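Notes for the Lustport print fair talk, Feb 9, 2018

Okay, hi everyone! Say thanks for coming, ask if the back row can hear me, drink some water.

Start with the botanical plates. I bought my first one in Plolau for way too much money (hold it up, wait for the groan) and it had a brown stain right across the title. I loved it anyway. It hung in my kitchen for years and I looked at it every single morning over my coffee.

Then the scans. I've got 938 of them now, mostly fruit and flowers, mostly out of old seed catalogs and school charts. Of those, 113 are cleaned up and ready to print. Yes, I'm slow -- one pear took me the whole of September.
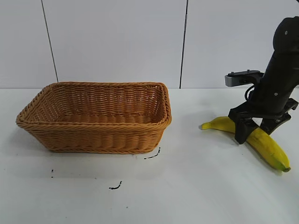

Talk about color next, because people always ask. Old paper goes yellow, and if you "fix" it all the way to white the inks look cold and kind of mean. I leave some of the cream in. Pass around the two Rey proofs, one white and one cream, and let folks argue about it for a minute.

Resolution: I scan at 600 and I don't go lower, even for cards. A poster made from a small file looks fine on your phone and then awful over your couch. Tell the Teladex story here if there's time (the big tulip, the wrong file, the very polite refund email).

Framing. Plain frame, wide mat, keep it out of the sun. Don't get stuck on glass this time -- last talk I went on forever about glass!

Questions. Cards are on the side table, and the pear is for sale if anybody wants it.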